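Aquarium Room Electrical and Water Safety Inspection
Site: Clandcombe, lower display room
Inspected by: Mared Pumphrey
Accompanied by: Leandro Villalba
Date: June 22, 2023
Ratings: OK / Monitor / Fix / N/A

Scope
Nine freshwater display tanks, the quarantine rack, and the 106-gallon sump serving the planted system. The outdoor pond pumps are on a separate sheet. Heaters and filters were inspected in place and opened only where a comment says so.

Section 1. Power supply

1.1 All tank outlets protected by a GFCI
OK. Test button pressed on every protected outlet, and each tripped and reset. The outlet behind tank 5 is stiff to reset and should be replaced at the next electrical visit.

1.2 Drip loops on all cords
Fix. Tank 3 heater cord runs straight down from the rim to the power strip. Cord was re-clipped during the inspection to form a loop, but the clip is a temporary one. Fit a screw-mounted clip.

1.3 Power strips mounted off the floor, openings facing sideways
Monitor. All strips are mounted. The strip under the quarantine rack is mounted with its openings facing up. It is outside the splash zone at present - this changes if the lower shelf is ever used for tanks.

1.4 Total load per circuit
OK. Highest metered load on a single circuit was 748 watts with all heaters on. The circuit also feeds the room dehumidifier, which was running at the time.

1.5 Cords free of cuts, brittle insulation, salt or mineral crust
Fix. Mineral crust on the plug of the tank 7 air pump. Plug cleaned and dried. Pump is old enough that replacement makes more sense than a new plug. Ordered by C. Figueroa.

Section 2. Heaters

2.1 Heater fully below the minimum water line
OK, all tanks.

2.2 Heater guard fitted where large or bottom-resting fish are kept
Fix. Guard missing on tank 4 (plecos). The guard was found in the parts drawer with one tab broken. Do not refit with cable ties. Replacement needed.

2.3 Controller reading against reference thermometer
Monitor. All within one degree except tank 8, which reads two degrees low. The probe was sitting in the filter return. Moved to the opposite corner; recheck after a full day.

2.4 High-temperature cutoff tested
OK on tanks with external controllers. N/A on tanks 1 and 2, where the heaters have no separate cutoff. Recommend adding one when those heaters are due for replacement.

Section 3. Canister filters and plumbing

3.1 Hose clamps present and tight at both ends
Fix. One clamp on the tank 6 return hose could be turned by hand. Tightened. The hose end has hardened and should be trimmed back before the clamp is relied on.

3.2 Canister head seals clean, seated and lubricated
Monitor. Tank 2 and tank 6 canisters opened. Tank 2 seal is good. Tank 6 seal has a flat spot near the inlet. No seepage found on a dry paper towel left under the canister during the visit, but the seal should be changed at the next cleaning.

3.3 Shutoff valves move freely
OK. T. Penry reports the tank 9 valve was replaced in February. It moves freely and closes fully.

3.4 Intake strainers in place
OK. Strainer on tank 1 is partly blocked with plant debris. Cleared.

3.5 Siphon break on return lines
Fix. The siphon break hole on the sump return was blocked by algae. With the pump off, the display tank continued to drain past the marked line until the hole was cleared by hand. Add this hole to the weekly cleaning list. A second hole at the same height is recommended.

3.6 Sump holds full drain-down volume
OK after 3.5 was corrected. Pump switched off, water level settled below the rim with room to spare. Mark the running level on the sump glass; the current tape mark has faded.

Section 4. Stands, glass and lids

4.1 Stands level in both directions
OK. Tank 7 is slightly low at the front left and has not moved from the previous reading.

4.2 Silicone seams intact
Monitor. Small area of lifted silicone inside tank 3, upper back corner, above the water line. This is the inner bead and not the structural joint. Photograph it at each inspection for comparison.

4.3 Lids fit and are free of cracks
Fix. Tank 5 lid chipped at the feeding opening. Edge is sharp. Cover with edge trim until the new lid is cut.

4.4 Light fixtures secured independently of the lid
OK. Hanging wires checked on the planted system. One crimp on the Sondudon fixture looks thin; L. Villalba will replace it with the spare in the kit.

Section 5. Floor, access and emergency items

5.1 Walkways clear, no hoses left across them
Monitor. The water-change hose was lying across the doorway on arrival. It has a wall hook. Use the hook.

5.2 Floor drain runs freely
OK. One bucket poured, cleared without standing water.

5.3 Leak alarm tested
Fix. The alarm by the sump sounded. The one under the quarantine rack did not. Battery replaced, still silent. Replace the unit.

5.4 Main shutoff labeled
OK. 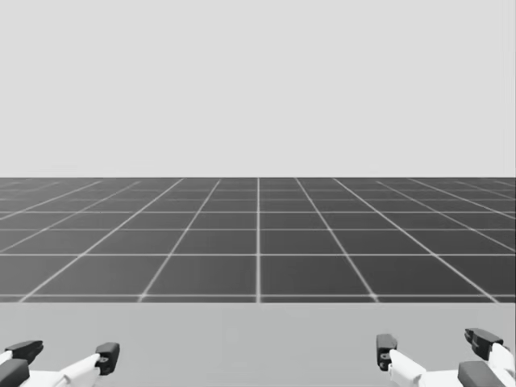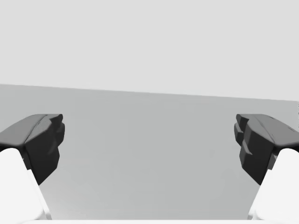
5.5 Chemical storage closed and labeled
Monitor. Water conditioner, test reagents and the bleach used for net cleaning are on the same shelf. Move the bleach to the locked cabinet. Two reagent bottles are past their printed date and should be discarded.

5.6 Battery air pump available and charged
OK. Ran for the length of the visit on one charge.

Actions
Tank 4 heater guard - T. Penry, before the plecos are moved back from quarantine
Siphon break, second hole - L. Villalba
Leak alarm under quarantine rack - C. Figueroa to order, same model as the sump alarm
Tank 5 lid and edge trim - D. Gough
Tank 6 hose end and canister seal - do both in one shutdown to avoid draining the canister twice
Tank 8 probe recheck - M. Pumphrey

Items marked Fix stay open until the person who did the work initials the sheet. The sheet is kept in the folder beside the breaker panel.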